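## 4. Setting up the Greka floor heater controller

Rev. notes 28th April – I.S.

Read section 3 first if the old controller is still on the wall. Power OFF at the breaker before you touch any wires. Not at the switch. At the breaker.

**You need**

- Greka controller + back plate
- Floor sensor with lead (in the small bag, don't throw it out with the packing)
- Small flat screwdriver
- Tape, pencil, level
- The 7-digit setup code from the inside of the box lid

### 4.1 Back plate

1. Hold the plate to the wall at chest height. Keep it away from windows, outside doors, the sunny side of the room.
2. Level it. Mark both holes.
3. Feed the wires through the center opening. Leave enough slack to work with, then push the rest back.
4. Screw the plate on. Snug – do not crank it, the plate bends and the front won't click.

> **Note:** Older Patton wall boxes are shallower. Use the spacer ring. If there's no ring in the bag, call Fredy Ticona at the Letcombe desk and he'll mail one.

### 4.2 Wiring

1. Line wires to L1 and L2.
2. Heater wires to H1 and H2.
3. Sensor lead to S and S. Either way round is fine.
4. Ground to the green screw.
5. Tug each wire. If it moves, redo it.

> **CAUTION:** Never run the sensor lead in the same tube as the heater wires. You'll get false readings and the floor can overheat.

### 4.3 First power-up

1. Click the front on, bottom edge first.
2. Breaker on. Screen shows the Greka logo, then a blank, then SET. The blank is normal, leave it alone.
3. Type in the setup code. Hold OK until it beeps.
4. Pick floor type: TILE, WOOD or VINYL. Get this right, it sets the top limit. Wood and vinyl run cooler.
5. Set clock and units (F or C).
6. Press OK twice to save.

New tile: do not run heat untill the grout maker's waiting time is over. Check the bag.

### 4.4 Room check

Do this before the first full warm-up. Walk the room edge to edge. Anything flat on the floor traps heat under it – rugs with rubber backs, foam mats, storage boxes, floor cushions. Corners get missed the most.
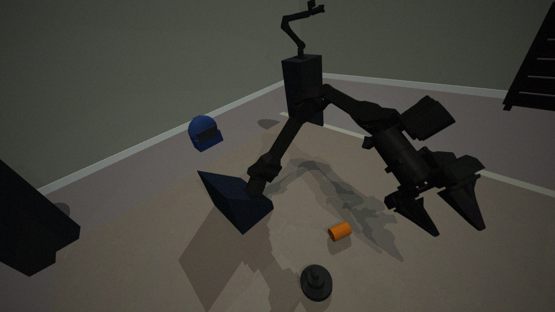
Furniture on legs is fine as long as air gets under. Solid-base furniture should go over the unheated strip, see the layout sketch you made in 2.3. No sketch? Go back and make one now.

1. Set target to 57 F. Wait until the screen drops the flame icon or 20 minutes, whichever is first.
2. Go up in small steps from there. One step, wait, feel the floor by hand.
3. Cold patch next to a warm one = write down where, stop, see 4.5.

### 4.5 If something's off

- **E1** – sensor not found. Breaker off, check S and S.
- **E2** – sensor too hot. Something is covering the floor. Clear it, let it cool, restart.
- **E4** – wrong floor type for this code. Redo 4.3 from step 3.
- **Screen dead** – breaker, then L1 and L2.
- **Clock resets every time** – backup cell. Shokri cells fit, same size as the orginal.
- **Cold patch** – do not raise the target to make up for it. Call.

Firmware below 2,053 shows E4 as E3. Same fix.

> **Note:** Units shipped before October have OK on the left side of the front. Steps are the same.

Write the setup code on the warranty card and tape the card inside the breaker door. Questions on this section to Idalina Sequeira, wiring questions to Fredy.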